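4. Release Rules for Simulated Manipulation Episodes

4.1 What we ask of an episode before it is shared

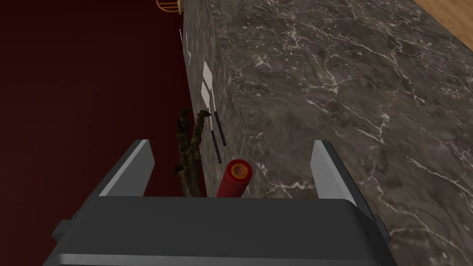

Figure 4. Wrist view from a rendered kitchen episode, gripper open.

The rules in this section grew out of a simple wish: a group that downloads our episodes in April should be able to replay them, score them, and argue with our scores without writing to us first. We were surprised by how much fun it was to work toward that. Writing rules for data can sound like a chore, but each rule we settled on opened up a question about the task itself, and several of those questions were better than the ones we started with!

We treat an episode as a record with four parts: the scene file, the command stream, the rendered views, and a short statement of what the episode was meant to achieve. All four travel together under one identifier. If any part is changed, even to fix a spelling mistake in the statement, the identifier changes too. Quinlan and Paulauskas first tried this scheme on the Brandari set, where edits had been made in place and two labs ended up comparing results on scenes that no longer matched. The stricter scheme costs some disk space. We think it is well worth it.

Rule 1 (goal before motion). The goal statement is written and locked before the first command is sent. It names the object to be moved, the place it should end up, and the largest error that still counts as a success. For placing tasks we use 20 mm unless the statement gives another value. A statement may not use words such as "neatly" or "properly" unless it also gives a test for them. Kinsella's early drafts had a lovely one, "put it back where it lives," and we spent most of an afternoon trying to turn that into a test before giving up and asking for a named shelf.

Rule 2 (state over pixels). Success is decided from the simulator state at the end of the episode, and never from a rendered view alone. A wrist camera loses sight of whatever sits low between the fingers, and an object can look well seated from one angle while it is touching nothing. Views are still required. They are what a policy learns from, and they are by far the quickest way for a reader to get a feel for a task.

Rule 3 (keep the clutter). Objects that play no role in the goal stay in the scene file and stay in the render. Contributors may not remove them after the fact to make a view easier to read. Each one gets a plain name and a pose at the start and at the end, so that a policy which reaches its target by pushing everything else aside can be told apart from one that does not. In our own replay study this rule did more than any other to change the ranking of the methods, and we would love to see others try it on their data.

Rule 4 (materials are declared). Surface textures and friction values are listed separately. A counter that is drawn as stone need not slide like stone, and a policy may have learned from either. Ó Dubhghaill noticed that the Baltus scenes shared a single friction value across every surface, whatever the texture on top. This is a perfectly fair choice for a benchmark, provided that readers are told.

Rule 5 (failures are shipped). Every failed episode is released with the same four parts as a successful one. Episodes that were stopped early are marked with the step at which they were stopped and the name of the check that stopped them. We allow up to 1,000 steps per episode, with no extensions.

4.2 Checking the rules

We applied all five rules to 2,379 episodes. Rules 1, 4 and 5 are checked by script. Rules 2 and 3 need a person to look at some of the material, and for these we drew 40 episodes per task family and had two readers go through them separately. Where the readers disagreed, the goal statement was nearly always the cause, which sent us back to Rule 1 and to the wording given above. The reader guide, with the disputed cases left in, is part of the Mindmont release.

One question is still open. Rule 3 asks for a plain name for every object, but procedurally made scenes contain shapes that two sensible people will name differently. We currently accept any name that both readers can match to the right object. Caoimhe Quinlan has suggested dropping names for such shapes and keeping only the mesh reference, and we plan to test both versions on the next round of scenes.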